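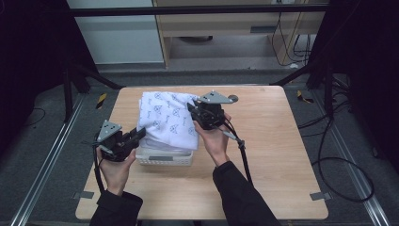
Stakura releases Plellen 2 with new task planner

06/12/2018

Stakura has released version 2 of Plellen, its software for teaching two-armed robots to handle cloth and other soft goods. Existing licence holders can download it now.

The main change is the planner. Earlier versions worked out a path for each arm separately and then checked the two for clashes, which often left one arm waiting for the other. Plellen 2 plans both arms together and can change the plan part-way through a lift if the cloth slips or folds over on itself.

The planner was trained on 1593 demonstrations recorded by people using hand-held grippers. Of these, 1343 involved putting folded cloth into a basket or taking it out. The rest covered bags and towels.

"Cloth never lies the same way twice, so a fixed path is no use," said Annick Fleury, who leads the planning team. "We wanted the software to look again after every grip — and to do it fast enough that the arms don't stop."

The release also has a new replay tool, written by Rowena Mangubat, which lets users step through a recording and mark where each grip starts and ends. Mangubat said sorting out a bad recording used to mean editing a text file by hand. Recordings made with version 1 will open in the tool but have to be converted before they can be used for training.

Gautier, the laundry equipment maker, has been testing the software at its Forkow site since March and plans to run it on 40 work cells.

Stakura said support for a third camera was not ready in time and will follow in a later update. Version 1 will get bug fixes only.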